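Do "Stone-Look" Worktops Save Anyone Any Bother?
Design and Materials, second-year group project
Group 7, report submitted in May

Why we picked this

Our tutor, Wim Vermeulen, handed out a stack of showroom leaflets on a Monday and asked each group to find one claim worth testing. Ours came from the Kastix leaflet, which says a marbled pattern "hides daily life". We took that to mean crumbs, tea rings and smears. The leaflet gives no test, no numbers and no idea of whose daily life was used.

Two of us had lived with plain white worktops and hated them, so we half wanted the claim to be true. We tried to keep that out of the marking.

Marbled surfaces come in a lot of colours, and the leaflet treats them as one thing. Brown with pale veins seems to be popular just now. Whether it hides more than grey or cream is a question the sellers don't raise.
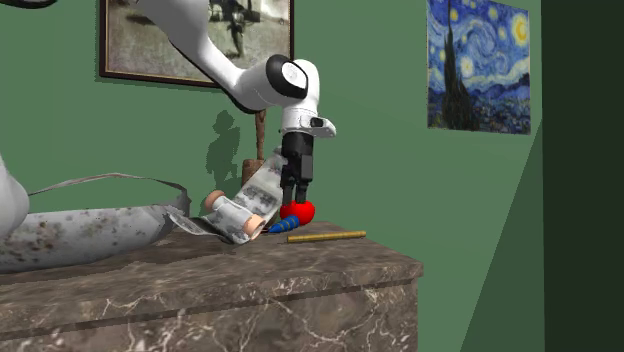

What we did

We borrowed three sample boards: a brown marbled one from Kastix, a cream marbled one from Tralla and a plain mid-grey one from Zoltby. Each got the same mess: toast crumbs, a ring of cold tea, a smear of butter and a pinch of flour. We then asked 40 people in the canteen to stand one step back and point to every mark they could see. They had 15 seconds per board. In all we ran 114 viewings, as two people had to leave before they had seen every board.

The light was whatever the canteen gave us. By late afternoon it had changed a good deal, and we should have stopped earlier than we did.

What we found

Tea was missed most often on the brown board. So far the leaflet is right. Flour was another matter, and nearly everyone found it on the brown board straight away. Crumbs depended on where they fell. On a busy patch of veins people looked straight past them, and on a calmer patch they were spotted as fast as on plain grey.

We think that last point matters more than the colour. A pattern is rarely even across a whole worktop, so a small sample tells a buyer very little about the piece they will end up with.
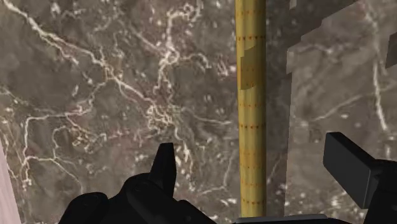
Figure 2. Pale veins crowd together in one part of a marbled surface and fade into plainer speckle in another.

Butter showed on all three boards as soon as people tilted their heads. We blame the shine for this, but we had no matt board to compare, so it stays a guess.

There is also the matter of whether hiding dirt is a good thing. Chisholm, the only firm to answer our email, told us that customers "feel the kitchen is cleaner". Feeling is doing a lot of work in that sentence. A tea ring you can't see is still there in the morning, and one of our testers put her sleeve in it.

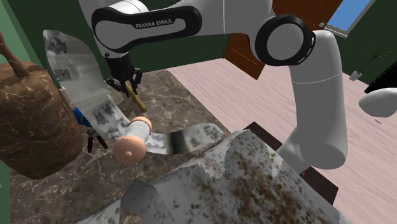 DISCUSSION

Our test was small and most of the people in it were students, who may not be the best judges of a clean kitchen. The mess was put down by hand, and we can't swear that each smear was the same size. The boards also differed in finish as well as pattern, so we can't fully separate the two.

Even so, we would not repeat the Kastix claim as it stands. Brown marbling hid brown marks. It did nothing for white ones, and its effect on crumbs came down to luck. The plain grey board, the cheapest of the three, came out in the middle on every kind of mess and was never the worst.

If we ran it again we would use one fixed lamp, add a matt board and ask for offcuts at least as long as a real worktop section. We would also ask people to wipe each board until they thought it was clean, then check what they had left behind. Tralla has offered us longer pieces for next term, on the condition that we send them the results first. We have not yet said yes.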